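Order in the Spice Cupboard

Kelton's spring feature on household storage considers the sorting of seasonings by container. Kalliopi Kos, who advises the firm on kitchen planning, recommends one plastic bin for each type of package, with colors assigned before anything is put away.
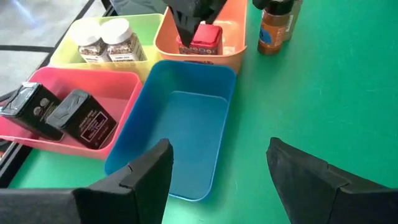

Jars and Tins Kept Apart

Clear jars with white lids share the yellow-green bin. The red tin has the orange bin to itself, and two black tins are kept in the pink. The blue bin is left empty for new purchases.

Related
Labels That Last
36 Ideas for Narrow Shelves

This site uses cookies. Accept | Settings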